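Search this site
Search Go

# Alodville Bus Stop Names

A plain list of 413 bus stop names in Alodville, with older spellings where riders still use them. Last checked 08/03/2020.

We use cookies to remember your settings. Accept

## Columns

- stop_id – a number from 1 to 413
- name – as printed on the sign
- old_name – may be blank
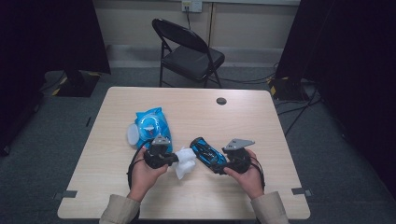
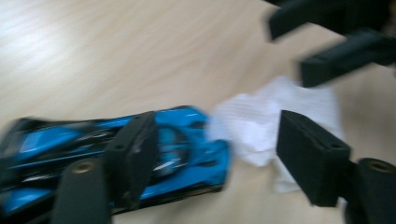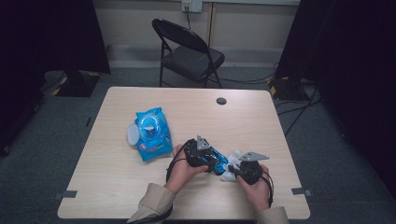

**Jadwiga Tomaszewski** – list maintainer

## Known problems

Farnov Road appears twice, once for each direction. Kaczorowski Square has 2 old names, split by a semicolon. Night stops are missing.

## Comments

**tram_fan:** Ciklow Lane is spelled with a K on the sign.

**Jadwiga:** Fixed in the October file.

**mel:** Any plans for the night stops?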